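4. Reheating chilled meals

This section covers the Detetti countertop steam oven, models 81 and 87. Both models use the same control panel. The 87 has a deeper water tank and a second rack position.

Before you start

Check that the drip tray is pushed fully in. The oven will not heat if the tray is out by more than a finger's width, and the display will show TRAY.

Use trays marked as suitable for steam and oven heat. Foil trays are fine. Plastic trays must be rated by their maker for at least 120 °C. Black plastic trays from supermarket meals are often rated for microwaves only, so check the base of the tray.

Caution: Steam leaves through the vent at the rear right. Keep the vent at least 15 cm from walls, curtains and power cords.

4.1 Filling the tank

1. Lift the tank lid and pull the tank straight up.
2. Fill with cold tap water to the MAX line. Do not use flavoured water, stock or vinegar in reheat programs.
3. Lower the tank until it clicks.
4. Wipe any spilled water from the top of the oven before turning it on.

Note: In hard water areas the descale light will come on more often. See section 7.

4.2 Choosing a program

Press REHEAT, then turn the dial. The display shows the program number and the time.

R1 Sliced or shredded meat in its own juices
R2 Rice, grains and plain pasta
R3 Filled items such as tamales, dumplings and buns
R4 Soups and stews, in a bowl no deeper than the rack space
R5 Mixed plate

If you reheat a Turker family-size tray (two serves or more), use R1 and press PLUS once. This adds six minutes. Pressing PLUS a second time adds three more.

4.3 Reheating shredded or sliced meat

1. Take the meal out of the fridge and remove the cardboard sleeve.
2. Peel back one corner of the film. Leave the rest in place unless the label says to remove it.
3. Set the tray on the rack in the lower position.
4. Select R1 and press START. The oven takes two minutes to build steam, and the timer does not count down during this stage.
5. When the oven beeps at the halfway point, open the door slowly, stir the meat and close the door. The program carries on by itself.
6. At the end, check the thickest part with a food thermometer. It should read at least 75 °C. If it does not, press PLUS and check again.
7. Leave to stand for two minutes before serving.

Caution: The tray and the door glass are hot. Stand to one side when opening the door and use dry oven mitts.

Note: For a crisp finish, take the film off completely after step 6 and run GRILL for four minutes. Do not grill in a plastic tray. Move the meat to a metal or ceramic dish first. 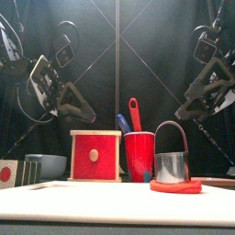 4.4 Reheating tamales and other filled items

1. Leave husks or paper wrappers on.
2. Stand the items upright in the perforated basket, open end up. Leave a small gap between them.
3. Select R3. From frozen, press PLUS twice.
4. Check the centre of one item before serving.

4.5 Messages during reheating

FILL: The tank is low. Top it up and press START to resume.
DOOR: The door is not closed. Check for film caught in the seal.
E413: The steam sensor has not responded. Turn the oven off at the wall, wait ten minutes and try again. If the message returns, contact Opoku Service.

Spare racks and door seals can be ordered from the Urnen parts counter. Quote part 187 for the door seal.

Section revised June. Corrections to Hạnh Doãn, product manuals.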